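Does Sugar Really Make You Hyper?

You have probably heard a grown-up say it. Somebody's birthday, a big cake, kids yelling and chasing each other through the yard, and then an adult shakes their head and says, "It's all that sugar."

It sounds true. Lots of people believe it. But lots of people believing a thing doesn't make it true, so let's poke at this one a little.

What people say happens

The story goes like this. You eat candy. The sugar goes into your blood. Your body now has too much energy, and the energy has to come out, so you run in circles and can't sit still.

Parts of that are right. Sugar does go into your blood, and your body does use it for energy. Your brain runs mostly on a kind of sugar called glucose. But does having more of it make you bounce off the walls? That last part needs some proof, and "everybody knows" is not proof.

What happened when scientists checked

Scientists have tested this with real kids. They gave some of them food or drinks with sugar. Others got the same sort of thing made sweet with something that isn't sugar. The clever bit is that the kids didn't know which one they had, and neither did the parents or the people watching them. This is called a blind test. (Everyone can still see. They just don't know who got what.)

If sugar made kids wild, the sugar group should have acted wilder. In most of these tests, it didn't. The two groups acted pretty much the same.

There was another test that should make every parent a bit nervous. Some parents were told their child had just been given a lot of sugar. It was a trick – the child had been given none. Those parents were more likely to say their kid was being hyper! They expected it, so they saw it.

So why do parties get so loud?

Think about where you usually get a lot of candy. Birthdays. Halloween. The last day of school. Now take the candy away and imagine the rest of it: your friends are there, there are games, and you're up past bedtime. Would you sit quietly with your hands folded? I doubt it.

When two things happen together, it's easy to think one caused the other. Ice cream sales go up in summer and so do sunburns, but ice cream doesn't burn your nose. The hot sun is behind both.
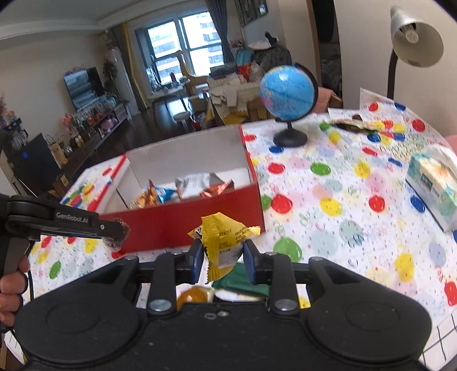
Can you trust the front of the package?

I wouldn't, at least not all by itself. The front of a package is there to make you want it. Bright colors and big words are good at that. The useful facts are usually on the back or the side, in small print.

Say there's a fruit chew called Golis, with "Made With Real Fruit!" across the front. How much real fruit? The words don't tell you. It could be a lot or it could be one tiny squirt of juice. Or a drink called Nimell says it gives you "energy." Well, any food with calories gives you energy. So does a boiled potato.

Look for the box that says Nutrition Facts, then find the line for added sugars. Check the serving size too. If a bag says one serving has 20 grams of sugar and there are 2 servings inside, eating the whole bag means 40 grams.

Does this mean candy is good for you?

Nope. Be careful with anyone who jumps from "sugar doesn't make you hyper" to "eat all you like." Those are different claims. Sugar helps the germs in your mouth make acid, and acid wears away your teeth. Filling up on sweets also leaves less room for food your body needs to grow.

And scientists haven't tested every kid, every candy and every kind of day. Chocolate and some sodas also have caffeine, a different thing that really can keep you awake. If new tests came out and showed something else, we should be ready to change our minds.

Try it at home

Next time there's a party, ask a grown-up to write down how wild everyone is before the cake comes out, and again afterward. Were the kids quiet before? It isn't a proper blind test, so don't trust it too much either.

January 2023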